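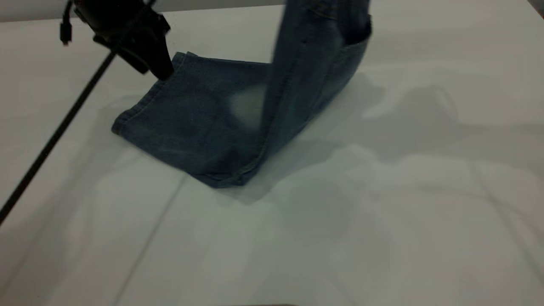

Drarwood Garment Handling Project
Progress report, second period
Submitted to: Muireann Mulcahy, program manager, Geraghty Fund
Prepared by: Bogumił Szulc and Minttu Manninen, Estville
26 Jan 2022

Print this page | E-mail this page

Search reports Enter keyword Go

1. Scope of the period

The grant asks whether a machine can take over the laundry work of a small care home or a clothing resale shop, from the dryer to the shelf, at a cost such a business could carry. The first period covered towels and pillowcases. The second period moved to trousers, with most of the time spent on denim. Shirts were in the original plan and have been moved to the third period.

2. Work carried out

Denim was chosen because both partner sites handle a lot of it. The Sustow shop sorts and folds jeans by hand every morning before opening, and the Estville site launders residents' own clothes, jeans included.

The task was split into four stages: find a grasp point, lift, lay flat, fold. Each stage was tested separately before any full run. We completed 800 trials in all, on a plain light-colored tabletop under fixed lighting. A trial starts with the garment dropped on the table from a bin and ends when the software reports a finished fold or a fault.

Grasping at the hem was compared with grasping at the waistband. Hems are easier for the software to find. The topstitching contrasts with the cloth, and the edge is thick enough for the fingertip to register contact. Waistbands give a better lift but are often buried under the rest of the garment when it lands.

3. Results

Grasp and lift are now dependable on single garments. Laying flat is not. The usual fault is that one leg lies down properly while the rest of the garment stays bunched or twisted. Pulling harder drags the flat leg out of position. Pulling less leaves the twist in place. A person clears this with a shake of both wrists, and we have no reliable equivalent.

Stiffness is the main difference from the towel work. A towel released above the table falls more or less flat. Heavy denim can hold a fold or stand partly upright for a moment, then settle in a direction the model did not predict. The seams add to this. Where several layers meet, at the back pockets and the inside leg, the cloth bends at the edge of the thick part and almost nowhere else.

Faded patches caused trouble in the early trials. The edge detector read the border of a pale area as the border of the garment. Ridwan Nair retrained it on worn stock from the Sustow shop and the fault is now rare. Shadows on the tabletop remain an open item. A raised garment can throw a large soft shadow, and the detector sometimes extends the outline into it.

Full runs without human help are possible but slow. Median time from drop to finished fold is 2 minutes. Staff at the Sustow shop fold a pair in a few seconds while talking to customers. On present figures the machine would be useful only if left to work unattended overnight, and the fault rate does not allow that yet.

4. Equipment and spending

Spending is within budget apart from one line. Replacement fingertips and cable repairs came to 2000 dollars, against a smaller sum planned. Rivets wear the fingertip pads, and the cables flex more in lifting than they did in the towel work. We ask to move the difference from travel, where the balance is unspent.

5. Assessment

The question put to us was whether machines can do this chore now. For towels and pillowcases, in a controlled corner of a workroom, our answer is a qualified yes. For trousers it is no. We do not expect the next period to change that for mixed loads. It may change it for single garments of known size, which would be enough for a trial at the resale shop.

6. Plan for the next period

A second arm will be fitted in March so that both ends of the waistband can be held during the lift. The lay-flat stage will then be repeated with the same set of garments. Shirts follow once that is finished. Shadow handling will be tested with the lamps moved and with a darker table surface. Ultan Madigan will visit the Sustow site to time the hand folding properly, as our present figure comes from casual observation.

Print this page | E-mail this page

Comments (3)

laundrylead
We run two big dryers and the folding is the easy part. Getting things right side out is what eats the morning. Is that in the plan anywhere?

B. Szulc
Not in this grant. All garments in the trials went in right side out. It would need its own project.

T.K.
Would like to see the fault rate per stage in the next one. Section 3 says lay-flat is the problem but gives no numbers for it.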